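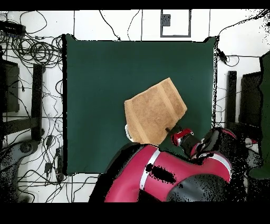
Rito towel folding set, rules for operators and labelers. Read before you touch the data. Overhead view is the reference for every rule on mat placement. Cables may lie on the floor either side but never on the green mat, same as here with the tan towel right of center. Depth holes (black speckle) stay in, don't paint them over.

1. Before recording
Mat flat, no folds in the middle. One towel only. Log the towel color and the start pose. 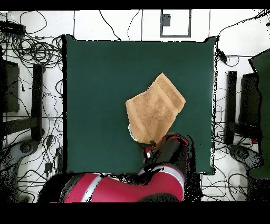
2. Contact labels
"Touch" = fingers at the cloth, overhead view. "Grasp" needs the side camera too. If the two labelers disagree write "unsure" - do not guess. Of 300 episodes 27 are unsure, thats fine.

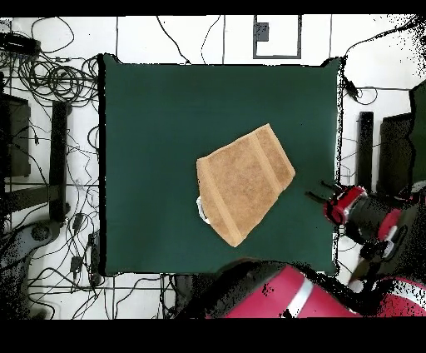
3. People and stops
- Stay off the tiles inside arm reach while power is on.
- Stop button tested at the start of each shift, result in the log.
- Any stop = new episode number. Dont splice.

Questions on stops go to Hauwa Yusuf, not the Lallemetti list.

4. Side camera 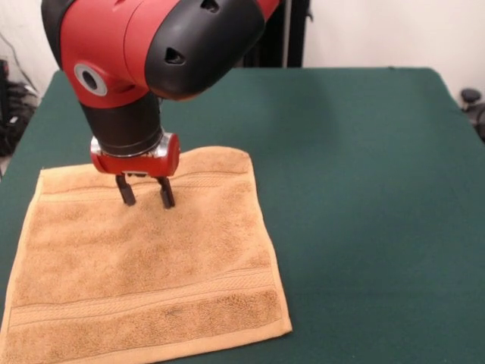

Label "open" only from the side view. Fingers apart, towel visible in the gap, nothing held - that counts as open even when the tips are low over the cloth. Shade on the fabric is not contact. Stetsiuk split has 264 episodes checked this way, the rest is pending.

Known problems: episode 101 has no side video. Ilow export drops the notes feild, use the raw log.

Last edit 10/02/2019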